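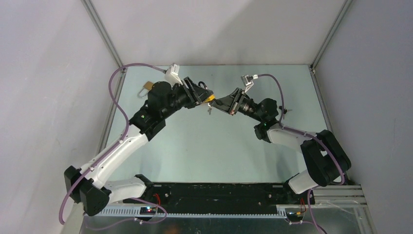 Two-arm bench tips: keys and padlocks

Quick ones from the Morkby workshop, mostly rules Suha Awad got tired of repeating.

1. Hands out before the arms are live. Lean in for a dropped key = stop first, every time. Not paused – stopped.

2. Wipe the table. Grit gets under small parts and they skate off when a finger comes down. Dry cloth, no spray near the rail.

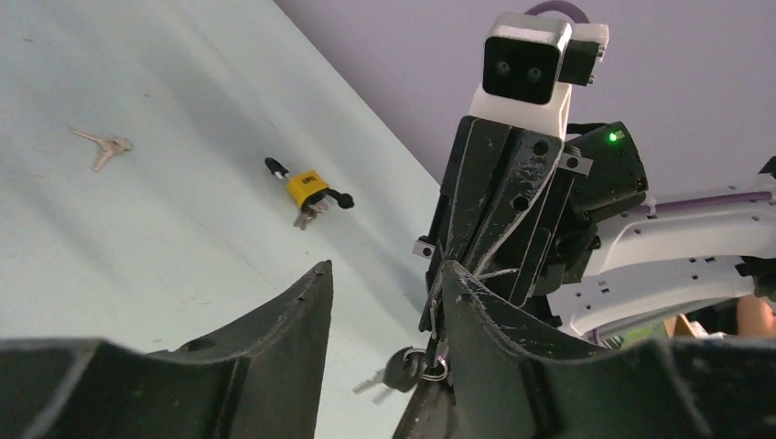

3. Spare keys stay well away from the lock. A loose one near the grip point gets dragged along.

4. Square the lock up before you bring the key over. Shackle up, jaws on both sides, then leave it be. Crooked lock, bent key. 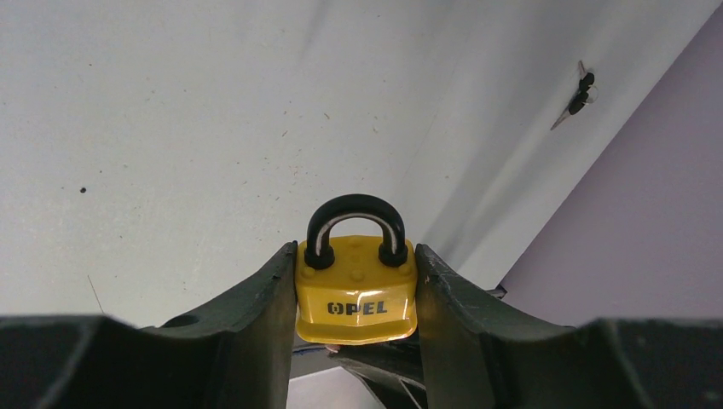
Yellow padlock, shackle closed, a finger on each side.

5. Slow speed for anything that meets in the middle. We cap it at 30 percent, 32 felt fine but write down one number and stick to it.

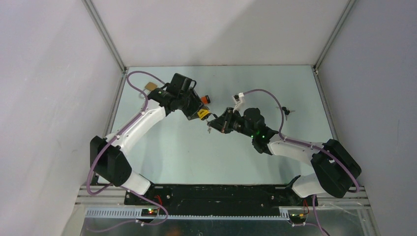
Cables are what gets skipped on the checklist. Do them last, right before start, with both arms at full reach. Want enough slack for the wrist to turn, not so much it lies in the work area. The purple one on the right arm goes through a small white clip near the top of its arc, check yours is snug. Tug it gentley. Frayed jacket – swap it, no tape.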